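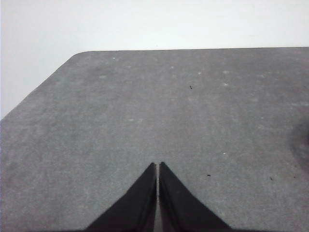
Urside Robotics Club – Member Help Board

Gripper closes before it reaches the dish

posted by urside_rookie, 2025-12-23

Our group has the table-clearing task for the January showcase. The arm has to pick up a bowl that sits in a plate and move it to the other side of the table. We wrote the approach in Kukeck and it works in the simulator every time. On the real arm the fingers shut early, over bare table, and then the program goes on to the lift step as if it had the bowl. We have the settle delay at 200 and the close timeout at 2000, both in milliseconds. Is this a timing problem or a position problem? We've already restarted the controller.

fatex_fan

Try raising the delay. Ours was at 200 too and we put it up a lot and it got better. Also check the cable.

benchtwo

I'd look at position first. Kukeck starts the close step when the move command is accepted, not when the arm arrives. If you only changed the delay you would be guessing how long the move takes, and that changes with the start pose. Put a wait-for-arrival line between the move and the close. In our log the move took 2155 ms from the home pose, so a 200 ms delay was never going to cover it.

Then check that the fingers are open before you start down. We command open at home, wait, and only then approach.
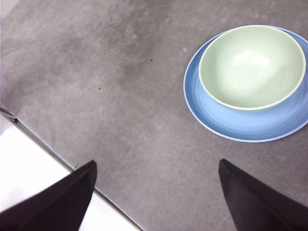 Fingers apart, with the green bowl in the blue plate to the upper right.

From a pose like that you still have to shift over toward the dishes before going down. Aim for the rim of the bowl – if you use the center of the plate as your target you will be off whenever the bowl isn't centered in it.

For the lift step, read the finger position after the close. If it reads fully closed, stop and go back to home. The check is in the Yoshida worksheet, near the end, and you can copy it as is.

mm_509

Agree with benchtwo about the wait line. One more thing, if you moved the arm base since your last calibration, do that over before you change any numbers. We lost most of a session to that.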